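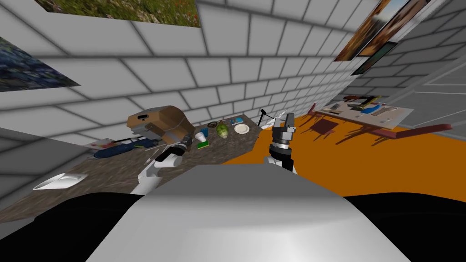

L. Grīnberga
Simulation and cell upkeep, Zallura

Setting up the simulated Istotham cell after a new checkout

Istotham is our two-arm tabletop cell. This page covers the simulated copy only: how to bring it up on a clean workstation, how to check that the arms, grippers and head camera match the settings file, and what to do when they don't. The hardware cell has its own page and its own lockout procedure. Nothing below requires you to be near a real arm.

You need a working Joken install and write access to the cell folder. If Joken opens its own demo room without errors, the install is good enough.

1. Load the room before the robot

Start Joken with an empty stage and load the room file first. The room brings in the brick walls, the orange floor, the pictures on the walls, the work table and the furniture behind it. Let the stage settle and save it under your own name. Do not save over the shared copy.

The robot goes in second. If you load them the other way around, the robot base is placed at stage zero and the room is then placed at stage zero as well, which puts the base inside a wall. Joken does not report this. The solver will push the two bodies apart on the first step and you will see the robot leave the room at high speed. Close without saving and start again.

With both files in, check three entries in the stage tree:

Room: fixed
Work table: fixed
Robot base: fixed to floor

The work table has a habit of coming in as a free body when the room file was last edited on an older Joken. A free table looks fine until an arm leans on it. Set it to fixed and save the stage again.

2. Set the step rate

Open the physics panel and set the step rate to 200 per second. The arm controller in the cell folder was tuned at this rate and its gains are only valid there. A lower rate makes the wrists buzz when they hold a pose. A higher one is harmless but slow.

Leave the camera rate at 40. It divides evenly into the step rate, so every camera image falls on a physics step. Rates that don't divide evenly give images and joint readings that drift against each other over a long run, and the drift is hard to spot by eye.

3. Zero the joints

Each arm has to be zeroed once per checkout. The offsets are stored per machine and are not shared through the folder.

Pause the stage.
Open the joint panel and select the left arm.
Press Clear offsets.
Press Go to zero. The arm jumps; this is normal with the stage paused.
Compare the arm with the outline Joken draws over it. They should coincide.
Press Store.
Repeat for the right arm.

If the outline and the arm disagree at one joint only, the axis of that joint is flipped in the robot file. Change the sign of the axis, not the sign of the offset. Flipping the offset gives a match at zero and a wrong angle everywhere else.

If they disagree at every joint from the shoulder outward, the wrong arm file is attached. The left and right files differ only in the shoulder mount and are easy to swap. Detach both arms, attach left to left and right to right, and begin this section again.

4. Check the grippers

Both grippers are two-fingered and use one command value for the pair. Fully closed is 0 and fully open is 80. The value is a width in millimeters, measured between the finger pads.

With the stage running and the arms clear of the table, send the open command to each side and read the width back. Then send close. Then send the midpoint, 40, and look at the fingers from the front. They should be the same distance from the center line. One finger ahead of the other means that the mimic joint has lost its link. Open the gripper in the tree, find the second finger, and point its mimic entry back at the first.

Do not fix a lagging finger by raising its drive force. It will look right in free air and then crush or throw whatever it grasps.

Grip force is set to 5 newtons for general use. Leave it there while you set up. The paper cup will tell you quickly if it is too high: contact goes unstable, the cup shakes between the pads, and it shoots out sideways. The sponge is a poor test because it tolerates nearly anything.

5. Place the objects

Load the object set with the stage paused. It goes onto the granite-pattern work table and includes the cardboard box, the white cup and the blue one, the plate, the green-and-yellow sponge, the green fruit, the shallow white tray and the long dark blue item that lies on its side. The rest of the small items come in with the same set. The second table in the background belongs to the room file and its contents are scenery as far as this cell is concerned. Don't plan grasps on them.

Every object should rest slightly above the tabletop when loaded, not in it. Unpause and watch them drop. A correct load gives one short settling movement and then stillness. Look out for the following.

An object sinks partway into the table. Its collision shape is missing or is smaller than its visible shape. Rebuild the collision shape from the object menu.

An object hops and keeps hopping. Its mass is too low for the contact stiffness. Check the mass against the object list in the cell folder. Imported objects sometimes arrive with their mass in grams.

The fruit rolls. Its rolling friction is zero. Set it to the value in the object list.

The box lid swings. The lid is hinged and needs hinge damping to stay where it is put. If damping is zero the lid will move every time the arm brushes the box, and no two runs will start alike.

The plate slides when the table is touched. Go back to section 1; the table is free again.

When everything is still, save the object positions as your start state. Reset to that state twice in a row and compare the position readout both times. The numbers must be the same to the last digit shown. If they are not, something was still moving when you saved.

6. Attach and check the head camera

The head camera is a child of the head link, and the head link is a child of the torso. Keep that order. Attaching the camera straight to the torso gives a view that ignores the neck joints, and you will only notice when you command the head to turn and the view stays put.

Load the camera settings from the cell folder and open the camera view. Before going any further, read the head pose in the joint panel and write it down. Comparing camera views from two machines is pointless unless the head pose is the same on both, roll included.

A view looking down and forward takes in the upper torso at the bottom, the shoulders either side of it, and both arms going out over the table. Use the torso as the reference. It is large, smooth and fixed relative to the base, so a change in how it sits in the view means that the camera or the neck has moved. Arms and objects are no use for this.

Next, check the near clipping distance. Too large, and the front of the torso is sliced open and you see its hollow inside. Too small, and the depth values far off get coarse. The stored setting is correct; the trouble is that Joken goes back to its default when a camera is copied from one stage to another. Reload the settings after every copy.

Check depth last. Place the pointer on a bare patch of tabletop close to the robot and read the depth, then do the same at the far edge. Both points, converted to stage coordinates, should give the same height. A height error that grows with distance points to a wrong field of view. A constant error points to the camera's own mount offset.

7. Run the reach test

The reach test sends each gripper to a set of points over the table and back to rest. It does not grasp. Run it with the objects loaded, left arm first, then right, then both.

Keep an eye on the left side near the cardboard box. The left gripper works close to its front edge, and a small error in the shoulder offset is enough to make contact. Contact is logged as a warning and does not stop the test, so read the log even if the arms seem fine. On the right, the thing to clear is the thin black stand at the end of the table. It has a slender rod that is easy to catch with the wrist when the arm comes back to rest. If the log lists the stand, check that the right arm's rest pose came from the cell folder and not from the robot file's own default.

Both arms together will show up a self-collision problem if there is one. Joken turns off collision between neighboring links, and the robot file adds further pairs that can be ignored. Forearm against torso must NOT be on that list -- someone added it once to silence a warning, and the arms then passed through the chest without a word in the log.

8. Routine upkeep

After any Joken update, repeat sections 2, 3 and 4. Updates reset the step rate more often than not.

After any change to the room file, check that the work table is fixed and run the reach test.

After any change to the object set, save a new start state. Old start states load without complaint against a new set but leave the added objects wherever the file put them.

Clear the log folder when it slows the stage down at startup. Keep the last clean reach test; you will want it the next time something is off and you can't tell whether it was always that way.

Store your settings file next to the stage, named for the workstation. The offsets in it are good for that machine only.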